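4.2 How the missing object goes missing
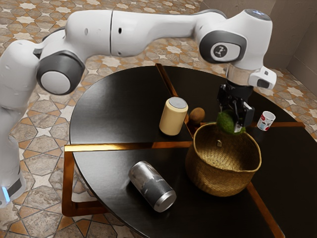
Figure 3. Simulated white arm with a two-fingered gripper, positioned over a round, dark tabletop.

Children's adventure series have a theft problem. Of the 219 novels in our corpus, most open with something valuable having already been taken, and the taking is described in a paragraph or less. A crown has left its case. A map is no longer in the drawer where a grandfather kept it, unlocked, for forty years. The reader is expected to accept this and get on the train with everybody else.

We read the opening chapters with one question in mind: how much does the book tell us about the theft itself before the chase begins? Each opening was cut at the point where the young heroes first leave home, school or boat. (Boats gave us some trouble. The family in the Dreralgate books lives on one, and can be said to have left home on every page or never.) We settled on the first change of country, which in that series arrives by page nine.

The answer is that the books tell us very little. The median account of the theft comes to 65 words, a good many of them spent on the weather. By comparison, the first meal eaten abroad gets nearly three times as much room, and is better researched. One volume of the Clirnuditz Mysteries gives the loss of a national treasure a single subordinate clause and then devotes a page and a half to dumplings.

It would be easy to put this down to haste, and we did so in an earlier draft. The pattern is too regular for that. Writers who are careless about the theft are often fussy about train times, the depth of canals and the correct way to address a countess. What they seem to share is a belief that a theft is dull if explained early and delightful if explained late, preferably by the thief, preferably while somebody is tied to a chair. The explanation is being saved up. In the Rácz books, which are the most patient in the corpus, it is saved up for so long that two volumes end without it, and the third apologises in a footnote.

Series length matters here. First volumes are fairly generous with their facts, as if unsure of being allowed a second. By the fifth or sixth the villain is familiar, the method can be assumed, and the author is free to begin in mid-air, in some cases literally. The Plositia series, whose later volumes open in a balloon, a cable car and a second balloon, no longer names the stolen object until chapter three. We could find no sign that its readers minded. The letters pages reprinted at the back of the paperbacks are almost wholly concerned with the dog.

A smaller group of books does something different. In these, the opening theft is told in full, step by step, and is later shown to be false: the owner hid the thing, or never had it, or had it the whole time under a hat. Such openings are longer, with none shorter than 500 words and the longest running to around 2000, and they are written with noticeably more care. An attentive child might learn to treat any detailed account of a burglary in chapter one as a lie. We think this is a fair lesson and possibly the most useful one the genre offers.

There remain the books that fit neither group. Some open with the recovery and work backwards. One opens with a recipe, which we coded as a theft after a long discussion, the recipe having been stolen. Another has no missing object at all, although its cover shows a tomb and its blurb promises a curse. The children spend the summer looking for a key, find it on Saturday in a coat pocket, and go home. It was reprinted twice and we have left it in the figures.

Section 4.3 turns to the clues, of which there are far too many.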